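Dec 12, 2019
Wenden hand grippers, trial pair from Felldale

Second day with the pair. Price quoted is 435 each, 900 for both with the charger and spare pads, so the bundle only makes sense if we go through pads. Loan runs to April. Setup took 5 minutes per side. Started with small stuff in a white box, one gripper per hand, window light only.

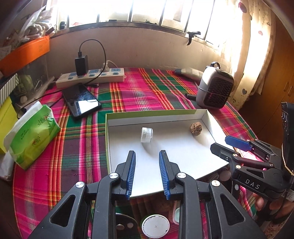
The trigger is stiffer than on the Besen we had. Fine for short runs, but my thumb was sore by lunch. The Felldale sheet says up to 4 hours per charge and I haven't run one flat yet. Ridged pads are the blue ones, standard fit. Want to try the smooth set on caps and clips before deciding. Left and right need to be zeroed separately, and the manual has that on the wrong page.

Asked for comments on the bundle before I write to Sombatkul.

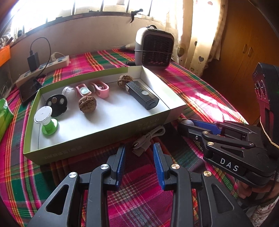
Mayu Hattori would skip the bundle and order one gripper first, as the pads can be bought later and the charger is a plain one we already have. She also wants the repair terms in writing.

Fair enough. Will ask who pays shipping on a return. Walnuts and the black device are on the list again for tomorrow, same box, Lajos Deák on the right hand.

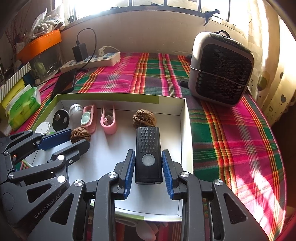 Black device upright between the pads, walnut at the other gripper.

To do: smooth pads, full discharge, grip force at half open.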